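Suchbegriff eingeben Suchen

3. Januar 2018 | von der Redaktion Garnix

Vormachen ist Arbeit. Bezahlt sie auch so

Wer einem Roboter was beibringen will, schreibt heute kein Programm mehr. Man macht es vor. Arm führen, oder Fernsteuerung in die Hand, und los. Greifen, heben, loslassen. Noch mal. 400 Durchgänge für eine einzige Aufgabe, so stand es im Plan bei Plodari, am Ende warens 534. Weil die Hälfte der Fehler eben auch Zeit kostet.

In den Prospekten steht dann: "lernt intuitiv vom Menschen". Von welchem Menschen denn? Der kommt nicht vor. Kein Wort über die Schultern nach 5 Stunden am Steuergerät, kein Wort über die Augen.

Ich hab es in Cernberg selbst probiert. Aufräumen, klingt nach Kinderkram. Ist es nicht. Eine Flasche will anders angefasst werden als eine zerknüllte Tüte, ein Pappbecher gibt nach, und man spürt durch die Fernsteuerung: nichts. Man schaut nur. Nach dem siebten Versuch wird man schlampig, und genau das lernt die Maschine dann mit. Jeden Schlenker, jedes Zögern.

Deshalb ärgert mich das Gerede von den "einfachen Daten". Gute Vorführer sind Fachleute. Die wissen, wann sie langsam werden müssen und wann ein Durchgang in den Müll gehört, also der Durchgang, nicht die Flasche. Bei Karaki gibt es dafür nach meiner Kentniss nicht mal eine Stellenbezeichnung. Läuft unter Aushilfe. Stundenlohn entsprechend.

Und noch was. Handführen am Arm ist genauer, das Fernsteuern geht schneller. Meistens gewinnt schnell. Falsch, finde ich, zumindest bei Sachen mit weichem Material. Lieber weniger Durchgänge, dafür saubere. Müsste man im April, wenn die neuen Verträge anstehen, mal laut sagen.
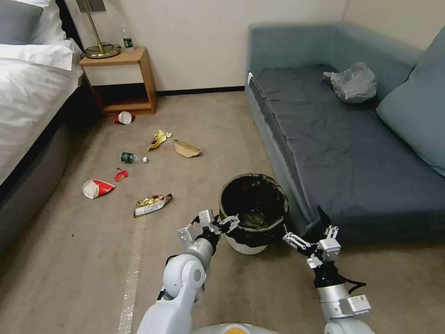
Was sich ändern muss

Pausen. Namen der Vorführer in die Unterlagen. Und anständiges Geld, nicht erst wenn der Arm verkauft ist.

7 Kommentare | 5 mal geteilt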